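March, late, and the kettle has only just gone off

Grip day two with the hand-held, and my forearm feels like I spent the afternoon wringing out beach towels. I'm writing this at the kitchen table with the tool lying next to the sugar bowl, which I know is a bad habit (crumbs get in the slide, and then it squeaks, and then I blame the grease). I'll move it in a minute.

So, where was I. Yesterday I did the hard fingers, the plain ones that came with the Mundis kit, and wrote down about half of what I meant to. Today was supposed to be the soft pads from start to finish, on cloth only, no cups, no boxes, no getting distracted by the spoon drawer. I mostly stuck to it! I did pick up a banana before lunch, but I ate it right after, so it doesn't go in the log.

The Mundis fingers first, to finish that thought before it's gone. They're lovely on anything with a hard edge. I could grab a pencil off the desk with them all day long. On cloth they skate. You come down on a fold, you squeeze, and the top layer slides out toward you like it's being polite and leaving the room. If you press harder you get it, but then you've got everything under it too, and the whole stack comes up in one lump. I did 16 grabs on the dish towel and got a single clean layer on 2 of them. Those two felt like luck. I couldn't have told you what I did differently.

The pads that go on next are the Elus ones, the dark blue rubbery ones. I ordered them in the fall and then they sat in a drawer through the whole holiday mess. They fit over the same fingers, just about. The left one went on like a glove and the right one needed a lot of swearing and a bit of dish soap, and then an hour's wait so the soap wouldn't ruin the first set of grabs. While I was waiting I re-tightened every screw on the front of the frame. The one on the far left had backed out again. I keep saying I'll put threadlocker on it and I keep not doing it, and tonight I'm writing it down here so that I'm embarrassed into it: THREADLOCKER. Top shelf, behind the bike oil.

After that I moved everything over to the bed. The desk is no good for cloth, it's too hard and too slick, and you learn all sorts of clever tricks that stop working the second there's something squashy underneath. A bed pushes back and then it gives. You think you've reached the bottom of the stack and you haven't, you're just making a dent. If these pads are ever going to go on the arm and do anything useful around a house, they'll have to cope with a blanket under them, and I'd like to find that out now, with my own hand on the thing, before I spend three weekends on Vlad.

(Vlad is the arm. I named it the night it pinched me. I'm sticking with it.)

I used the orange cloth with the big navy flowers, folded, laid on top of the leafy blanket. So much pattern on pattern that I had to look twice to find the edge of the fold, and I've known that cloth for years. 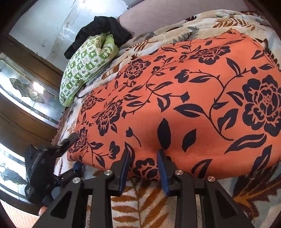
Blue pads down on the near edge of the orange cloth, leaf blanket underneath.

The approach matters so much more than I thought it would. Coming straight down in the middle of the cloth does nothing good, you just squash it. Coming in at the near edge with the two pads side by side and pressing a little before closing, that's the one. You can feel the fold bunch up between the pads, and there's this tiny moment where the cloth decides to belong to you. I don't know how to put that into a spreadsheet. I put "nice" in the notes column, several times, and future me is going to be furious.

I did 16 again, to match yesterday. First layer only, lifted clean and held while I said the alphabet to G (the timer on my phone kept going to sleep, so the alphabet it was). With the blue pads I got 12. Twelve! From 2! I know it's a different cloth and a different surface and a more practiced hand, and I know I should go back and do the dish towel on the bed and the orange one on the desk and fill in the whole boring grid. I will. But I did a little dance anyway.

The four that failed were all the same kind of failure, and that's the interesting part. On each one I came in too steep and dug the tips in below the fold, and closed on blanket and cloth together. The pads are so grippy that they don't forgive you for it. The hard fingers would have slipped off the fuzzy stuff underneath and at least come up with nothing. The blue ones hang on to whatever they touched first. So I'm getting fewer misses, but the misses are bigger, and the last one dragged the blanket a good way across the bed before I noticed I was pulling on it. For me standing there that's funny. For Vlad, who has no idea what a blanket is and a fair bit of shoulder, less so.

Two things I'd change about the pads themselves. They're too square at the tip. I want a slope there, so they slide in under a fold and don't poke down through it, and I'm tempted to shave one with a craft knife and see. Only I have exactly one pair and they weren't cheap, so maybe I'll cut a pretend one out of an eraser first. The other thing is lint. After a dozen grabs they had a coat of fuzz on them and I could feel the difference, sort of a dry, lazy feeling when they closed. A wipe with a damp cloth fixed it. That's fine on a hand tool. On the arm, somebody has to come and wipe its fingers every ten minutes, and I can see who that somebody is going to be.

Now the camera, since I promised myself I'd write about it even if I was tired. I've been going back and forth on the wide lens. It bends everything, the door frame looks like it's melting, and when I first watched the footage from last week I felt a bit seasick. But it gets both pads and the cloth and half the room in one go, and when I went back through today's clips I could see, every time, exactly where the tips were when they closed. With the narrower lens I had a beautiful straight picture of some cloth and one and a half fingers. I was all ready to like the narrow one better, too. I'd even cleaned it.

The side window is going to be a pain, though. In the middle of the day the sun comes right through the stained glass in the door and the panes flare, and the exposure hunts up and down like a nervous cat. I love those panes, they're half the reason I wanted this place, so I'm not covering them. I'll shoot later in the day, or turn the bed work around so the light's behind me. Or I'll lock the exposure like a grown-up and stop complaining. Lullaleo, the little logging program I've been using, has a setting for that somewhere. I've seen it. It's under a menu with a name that makes no sense, and I found it once by accident and have never found it since.

While I'm grumbling about Lullaleo: it stopped saving at 500 frames again. No warning, no beep, it just quietly stops, with the little green dot still on as if everything's wonderful. I lost the end of one set that way and had to do it over, which is the real reason my arm hurts. I think it's a default I can change. If it isn't, I'm going back to the old way and copying files by hand, and I'll be insufferable about it.

Weight. I want to put down something about the weight while I can still feel it. The tool is fine for the first handful of grabs. Then the front starts to droop, because everything heavy is out past my wrist, and I notice I'm resting it on the bed between tries, and then I'm pressing harder than I mean to because I'm already leaning. I'd bet at least one of my steep ones was just me being tired. Tomorrow I'll do sets of eight with a break, and no heroics. Maybe I'll try moving the mount back a little, if the strap will reach. It looked like it might. I had a pencil mark on it for where it should sit and I've rubbed it off with my own thumb.

I'm not ready to say the blue pads win. They win on this cloth, on this bed, with me steering. I want to try them on something slippery, like the lining of a coat, and on something with a thick hem, and I want to try one hard finger and one soft one, which sounds silly but I keep thinking about it. The hard one could slide under and the soft one could hold from the top. I did it with my real fingers on the tablecloth just now, one fingernail and one fingertip, and it came up beautifully. Picked up the salt as well, but still.

For tomorrow, then. Threadlocker. Dish towel on the bed, 16 tries, in two halves. Eraser finger. Find the exposure menu and write down where it is, on paper, in ink. Buy bananas.

Tea's gone cold. I'm taking the gripper off the table now.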